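Gudrun Böttcher has opinions about cutting boards, and she would like it known that she came by them slowly.

She has run a small kitchen-organizing business out of Zinham for long enough to have seen, by her own tally, 889 kitchen counters. "Most of them were fine," she says. "People call me anyway."

Her advice tends to begin with bamboo. A board with a juice groove, left out where you use it. A drawer unit at the back, close enough to reach without walking. 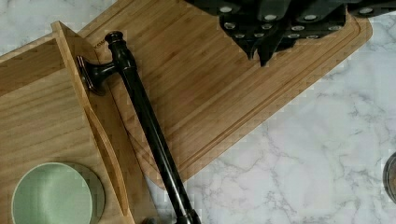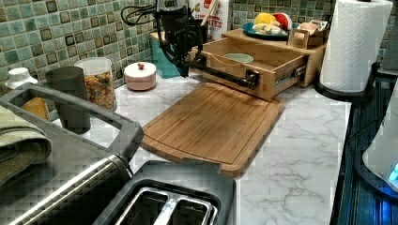
Oskari Rissanen disagrees with nearly all of this, and is cheerful about it. A board that lives on the counter is a board that collects mail, he says, and he would sooner keep his upright behind the faucet and have the marble to himself. He has said so to Böttcher more than once, the last time over a lunch that she cooked.

"Oskari owns one knife," Böttcher says when this is put to her. "He can keep his board on the roof."

She does concede the point about mail. Her own counter in May had a water bill on it, two birthday cards and a catalog from Gerlach, all of it parked on the board because the board was flat and the day was long. Her fix was a drawer. Small drawers on a counter are unfashionable, she says, and the people who sell kitchens would much prefer you bought bigger ones underneath.

"You put a bowl in the drawer. A shallow one. Then the rubber bands and the twist ties go in the bowl, and you can lift the whole mess out when your mother visits."

And the top of the unit?

"Whatever you like. A plate. I'm not the police."

She is stricter about drawers and boards getting along. If the board sits right in front, she wants the drawer to clear it when it opens, and she tests this in clients' homes by pulling the thing out several times while they watch. One client in Mesex timed her.

Rissanen has since bought a second knife. It is in a drawer, he says, and he would rather not discuss which kind.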